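Ticket: Wornance sync drops attachments after the August update
Status: Open (reopened by reporter)
Product: Wornance desktop client, office license
Reporter: Bogdan Tănase, Madedlow

Original report
After the August update, notes with attachments sync to the second machine as text only. The status bar says "All items up to date". They are not. Out of 3,158 items in the shared notebook, 109 arrive without their files. I logged out and back in, as the help page suggests, and I can't say I expected much from it.

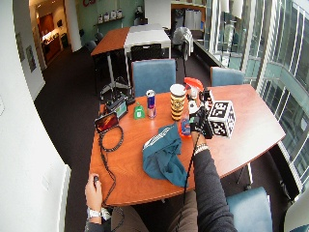
Reply from support
Thanks for the report. Please clear the local cache, restart the client and wait for a full sync. Large attachments can take longer on a busy network.

Reporter, 9:40
Cache cleared. Full sync took 13 minutes and the same notes came back empty. I doubt it is size. The biggest missing file is about 900 KB, and a much larger PDF in the same notebook arrived without trouble. The network was fine for everything else.

Reply from support
We have seen similar symptoms with the Skanddale backup add-on. Please disable it and try again.

Reporter, 11:15
Disabled, restarted, no change. I would like to know what the add-on was supposed to be doing to attachments in the first place, as the log never mentions it. What the log does mention, over and over, is "hash mismatch, skipped". A skipped file should not count as up to date. 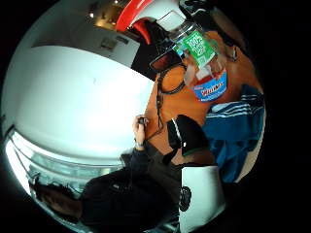 Orange shirt, sunglasses, juice bottle

One of the skipped files opens normally on the first machine. Renaming it made no difference. Exporting the note and importing it into a new notebook called Damasceno did work - once. The second try failed with the same line in the log.

Reply from support
Marked as resolved. Fixed in the next release.

Reporter, 16:20
Reopening. Which release, and what was fixed? Please leave this open until I can test it here.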